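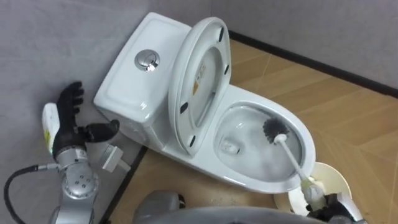
Grodport, 7/22/19

Student project report: Sight distance and surface condition on the Ustine Pass road
Arlindo Sampaio and Tainá Prado

1. Purpose
The Ustine Pass road joins Grodport to the villages on the Skurner side of the ridge. It has two lanes and is 27 km long. The project measured sight distance at curves and rated the pavement between the Echeverri bridge and the summit rest area.

2. Method
The road was divided into sections of 800 m. At each curve, one of us stood at the center of the inside lane with a target board while the other walked back along the lane until the board was no longer visible. The distance was read from a measuring wheel. Pavement was rated on foot from the shoulder, using the four-grade sheet from the course manual. Readings taken in fog were thrown out and repeated.

3. Results
Sight distance was shortest on the curves below the summit, where the rock cut stands close to the inside lane. Brush on the bank made it worse at several of them. The longest reading, 555 m, was on the straight after the bridge. Edge cracking was found mainly on the valley side, in sections with no paved ditch. The new surface near the rest area was rated in the top grade throughout.

4. Limits of the data
Traffic was not counted. The wheel was checked against a steel tape only at the start of the work. Night visibility was not tested.

5. Further work
The curves below the summit will be measured again in September, after the brush is cut.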